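Jetwood Kitchen Classroom
Pickling Basics, Session 6: Quick Pickles and Fermented Pickles
Handout to take home

Welcome back! Last session was all vinegar, and several of you asked why your grandmother's sour pickles never had any vinegar in them at all. Tonight we answer that, and you go home with two jars: one to eat tomorrow, and one that will keep you guessing for a couple of weeks (the fun kind of guessing, I promise).

Two roads to sour

A quick pickle gets its sourness from the bottle. You heat vinegar, water, salt and maybe a little sugar, pour it over vegetables, and the job is done as soon as the flavor soaks in. A fermented pickle makes its own sourness. You put cucumbers or cabbage in salty water, keep them under the surface, and bacteria that already live on the vegetables turn the natural sugars into lactic acid. I have been doing this for years and I still get a thrill when the first bubbles come up!

Both end up tart and both end up crunchy if you treat them well, but they taste quite different side by side. Vinegar is sharp and hits you right away. Lactic acid is rounder and slower, with a bit of a savory edge. Try a slice of each at the tasting table and write down which you like on what. My own view is vinegar pickles on a burger, fermented ones next to anything rich.

Picking cucumbers

Small, firm and bumpy is what you want. Long salad cucumbers have thin, watery middles and go soft on you. If you can get to the Balo farm stand in September, the last of the little pickling cucumbers are there, and they are wonderful. Use them within a day of buying if you can, and soak any tired ones in ice water for an hour first.

Always cut a thin slice off the blossom end. That's the end opposite the stem. It carries enzymes that soften the whole cucumber, and leaving it on is the most common cause of mushy pickles in this class. If you can't tell which end is which, trim both!

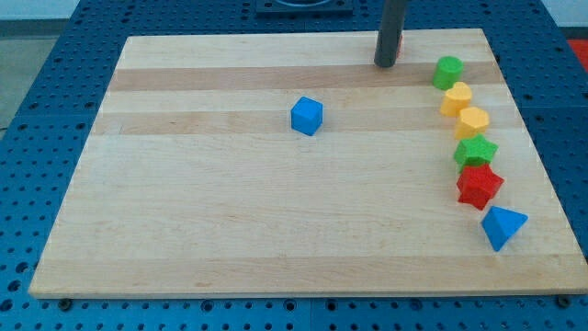 Maple cutting board, light and darker strips.

For spears, quarter the cucumbers lengthwise. For chips, cut them a quarter inch thick. Thinner chips look pretty but they turn limp in the jar, and thicker ones take longer to pick up flavor. Whole cucumbers are best for fermenting, at least for your first try.

Quick dill chips (one quart jar)

1 pound small cucumbers, ends trimmed, cut into chips
1 cup white vinegar, 5 percent acidity
1 cup water
1 tablespoon pickling salt
2 teaspoons sugar
2 cloves garlic, smashed
1 teaspoon dill seed, or a big handful of fresh dill
6 black peppercorns

Put the garlic, dill and peppercorns in the bottom of a clean jar and pack the chips in on top, snug but not crushed. Bring the vinegar, water, salt and sugar to a simmer and stir until everything dissolves. Pour it over the chips until they are covered. Let the jar cool on the counter, put the lid on and move it to the refrigerator. They're good after 24 hours and even better on day three.

These are refrigerator pickles. They have not been canned, so they can't live in the pantry. Shelf-stable canning is a separate class with its own tested recipes and processing times, and please don't improvise there.

Fermented half-sours

Whole small cucumbers, enough to fill a quart jar
2 cups water, without chlorine if possible
1 tablespoon pickling salt (16 grams if you have a scale, and I hope you do)
3 cloves garlic
Fresh dill
1 grape leaf, if you can find one

Stir the salt into the water until it disappears. Layer the garlic, dill, leaf and cucumbers in the jar, pour in the brine, and set a weight on top so that every bit of cucumber stays under. Cover loosely. Leave it somewhere cool and out of the sun, with a saucer underneath, as lively jars do spill over.

Taste one on day four. The brine will turn cloudy and that's a good sign! When you like the flavor, close the jar and refrigerate it, which slows everything way down.

What to watch for

Cloudy brine, bubbles, a clean sour smell: all fine.
A flat white film on top: usually harmless yeast. Skim it off and check that the weight is holding.
Fuzzy mold in any color, a rotten smell, slimy cucumbers: throw out the whole jar. Scooping off the mold does not make the rest safe.

A word on salt

Use pickling salt or another pure salt with nothing added. Table salt often has anti-caking agents that cloud the jar, and then you can't read your brine. Kosher salt works too, but the flakes take up more room, so a tablespoon of one is not a tablespoon of another. Weigh it!

For next time

Bring your fermented jar back, whatever state it's in. We will line them all up and taste across the room, and I can't wait. We'll also start on the Kaushik spice blend for carrots and cauliflower, with mustard seed, turmeric and a good bit of chili. Please bring one clean pint jar with a lid, an apron, and half a pound of carrots, unpeeled.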